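Visit report: the two-arm table cell at Pandville
January 1, 2025

I went to the open day at Pandville in September expecting to be sold something. I have been to enough of these to know the pattern, with the coffee, the speech, one demo that works and then the bus home. So I skipped the speech and asked if I could spend the time at one cell and hear how it is kept running. Fadime Akyol, who looks after it, agreed, on the condition that I keep behind the tape.

The cell is plain enough. A butcher-block table has a black aluminum extrusion frame around the top, and the two arms are bolted to the frame on opposite sides. The job is laying out a tray of dishes and cutlery. I asked why anyone needs two arms for that. The answer was that one can hold while the other places, which I will believe when I see it done for a whole shift.
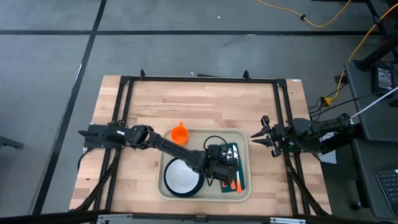
Akyol starts her day with the mount bolts. The arms hang off the rail and every move pulls on it, so she goes around with a wrench and a paint pen, and any bolt whose mark has shifted gets written up. She showed me the log. It was neat for the first pages and then patchy, and she didn't pretend otherwise.

Next come the cables. This is where I had the most doubts and where I still have them. They run down the sides of the frame in bundles, but up at the arms they loop free, and a loop that clears the cutlery in one pose can drag across it in another. Her fix is to run both arms through their full reach at low speed after any change and watch the loops. I asked about proper cable guides. They have been on order from Bindholm, I was told, and I wrote down "on order" without a date next to it.

The grippers get wiped down and then checked for squareness. If the fingers close even slightly crooked, a spoon handle turns as it is picked up and lands at the wrong angle. Akyol closes them on a flat gauge and looks for light on either side. It takes her two minutes per gripper. The sales sheet from Wieser says the fingers are good for 2000 hours. She changes hers long before that and wouldn't give me a figure. 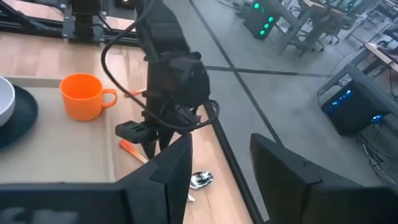 Calibration was the part I would have liked to see more of. Each arm has to know where the other one is, and the procedure takes 40 minutes if nothing goes wrong. It is repeated whenever a mount has been touched, so one loose bolt in the morning can eat a good piece of the day. Engelbert Eberhard, who came over from the Grosteo side, called this a minor inconvenience. He doesn't do the calibrating.

I also asked what happens when the arms collide. Both stop, someone backs them off by hand, and the bolts and fingers are checked again before restart. Spare fingers are kept in a drawer. Spare wrist cables are not, and the last one took 20 days to arrive, during which the cell worked with one arm and, by Akyol's own account, got through the easier trays well enough. Which brought me back to my first question.

My advice to anyone thinking of a similar setup: ask for the maintenance log before you ask for the demo, and find out who will be holding the wrench. The parking at Pandville is at the back, past the loading dock, and the sign for it faces the wrong way.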